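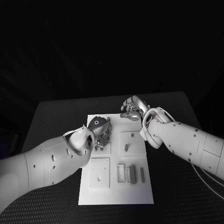

2/ ok so the white board. Ellard one, lives on the dark table now. Was going to put it away after the weekend and never did, now everything gets done on it

3/ the small white plate goes upper left. always upper left. I moved it to the middle for one day and kept reaching for nothing

4/ things that have gone across this board since May: labels, buttons, 24 tiny screws from the Fumotow lamp, a sandwich

5/ the screws stay on the plate or they roll. lost 6 before I learned that. found 2. the vacuum has the rest I guess

6/ someone asked why white on a dark table - because I can see what I dropped!! black screws on a black table is a whole evening gone

7/ wiping it down: damp cloth, dish soap, done. tried the Ustero spray once and it left streaks for a week, not agian

8/ Nazanin Farahani has the same board and keeps hers up on edge behind the toaster. I don't have the space. or a toaster rn

9/ next is the button jar. 12 coats worth of spares, no idea which go with what. starting Wednesday, on the board, plate for the odd ones

10/ if anyone has a spare lid for the tall Ansah jar pls message me, mine cracked and teh tape is not holding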